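Snack wrappers, and where the bin ought to live
Home & Tidying > Living rooms

kobori_c
Evening all. We've been in the Cindthorpe flat since November and I'm still picking crisp packets up off the rug every night (two teenagers, say no more!). I've moved the white bin so it stands on the tiles just beside the rug, and I do think it's helping a bit.
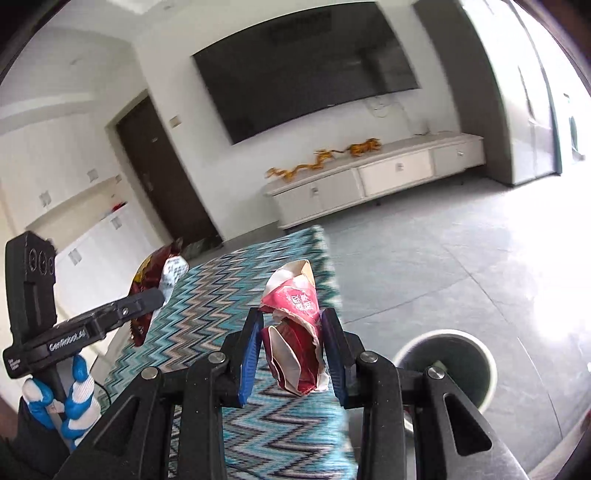
Living room, telly end, with the bin next to the chevron rug

Would you leave it there, or tuck it out of sight by the cabinet?

Skakus
Oh, leave it, love. Ours went behind the sofa for the sake of looks and the wrappers simply went behind the sofa too, only never in the bin. I do like your golden dragon, by the way!

hattori9
I'll disagree, kindly. Food rubbish belongs in the kitchen, and an open bin in a sitting room smells by morning. Make them walk.

kobori_c
Mine won't walk, hattori9, I've been asking for 2 years. Daichi says a liner emptied at bedtime would sort the smell.

hattori9
Well, a liner, fair enough. I'd still want a lid on it.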